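Section 4: Getting Your Ponell Ready for Its First Day

By now you should have the Ponell out of its carton, the packing foam set aside, and the door hinged on whichever side suits your room. If the door still swings the wrong way, please go back to Section 3 and take care of that first. It is so much easier while the machine is empty!

The steps in this section cover leveling, the water and drain hoses, and the first empty wash. Set aside 60 minutes for the whole job, and a little longer if you are sharing a small laundry room with a dryer and a basket of towels, as so many of us are.

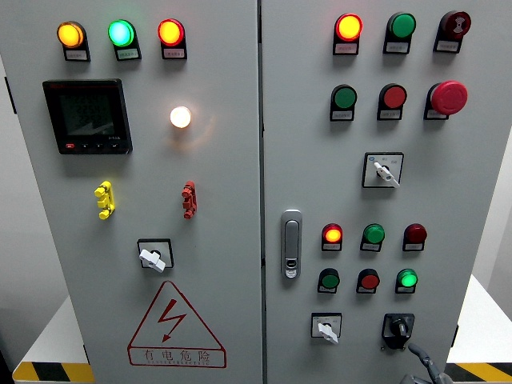 4.1 BEFORE YOU START

Please read all the way through once before picking up a wrench. We know that is what every manual says, but the hose steps make much more sense when you know what comes after them.

You will need the gray inlet hose, the drain hose with its curved plastic guide, a bucket, an old towel, and the flat wrench from the accessory bag. If your home has separate hot and cold taps, you will also need the second inlet hose, sold separately as the Nanetti hose kit.

CAUTION: Leave the power cord unplugged until you reach step 8. Do not use an extension cord or a plug adapter with this washer.

4.2 LEVELING

1. Slide the washer to within arm's reach of its final spot. Ask someone to help you, and lift with your knees.

2. Lay a level across the top, first side to side and then front to back. Turn the front feet with the flat wrench until the bubble sits in the middle both ways.

3. Press down on opposite corners of the top. If the washer rocks, lower the foot that is off the floor and check again. When everything is steady, tighten the locking nuts up against the cabinet.

NOTE: Old wooden floors can settle a little under a new machine. If yours is in an older house, check the level again after a month of use – it takes a minute and saves a lot of noise on the spin cycle.
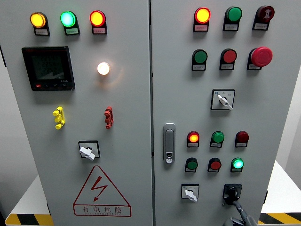

4. With the feet locked, screw the inlet hose onto the back of the washer by hand, then give it a quarter turn with the wrench. Check that the rubber washer is seated flat inside the fitting before you tighten.

5. Attach the other end to the tap. Open the tap slowly with the bucket underneath and look for drips at both ends.

6. Hook the drain hose over the standpipe using the curved guide. Leave the hose a little slack, and do not tape it airtight into the pipe.

7. Ease the washer back into place, watching that neither hose gets pinched against the wall.

8. Plug in the power cord. Choose Stunside Clean on the dial, set the temperature to 60, and run the cycle with nothing in the drum and no detergent.

The display may show 99 for a short while as the washer works out how long it needs. Just let it carry on. If 99 is still there when the drum begins to turn, see Section 9.

CAUTION: The door glass gets hot during this cycle. Keep small children and curious pets out of the room until the door unlocks.

Guide revised October 2023. Also applies to the Ponell Samir 2.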